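Track limits should be measured by the car

Every touring car season produces the same argument. A driver puts two wheels over the white line, gains or doesn't gain something, and a steward with a monitor decides what it costs. I think the monitor is the wrong tool, and the Hollis round is good evidence.

Race control reviewed 2,253 possible track limits breaches over that weekend. It upheld 228. Most of the rest were dropped because the view did not show clearly where the tire was in relation to the line. That is a lot of labor for a poor yield, and the final classification changed 2 hours after the flag.

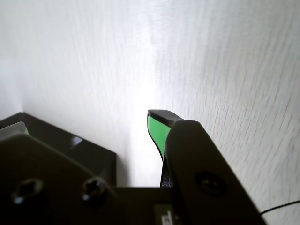
Black plate with two recessed screws, against a pale wood-grain surface.

The alternative is well understood. Each car already carries a transponder and a data logger. Add a ground sensor at each corner of the floor, put a detectable strip under the paint at the exit of each problem turn, and the breach is logged when it happens. Taveren ran this in its club series on eight cars. The Cullex loggers used there needed a firmware change and a second connector, and no new bodywork.

The usual objection is cost. It is a fair one for small teams, but the figure should be set against what the series now spends on reviewers, on appeals, and on the time penalties that wreck a result after the podium.
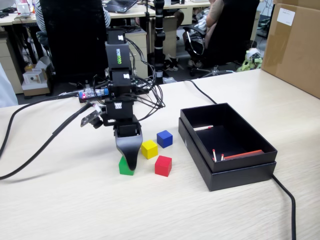

A stronger objection concerns curbs. A car that bounces over the sausage curb at Hokano may lift its floor beyond the sensor's range, and a missed reading there would favor the most aggressive line. The rule would have to treat a lost signal as a breach unless the team can show contact with another car. Drivers will dislike that. They already dislike the present system, and a fixed rule can at least be learned in practice.

Gravel would solve the problem at some corners. Circuits that also host motorcycles will not all agree to it, so the sensor is the change the series can make by itself.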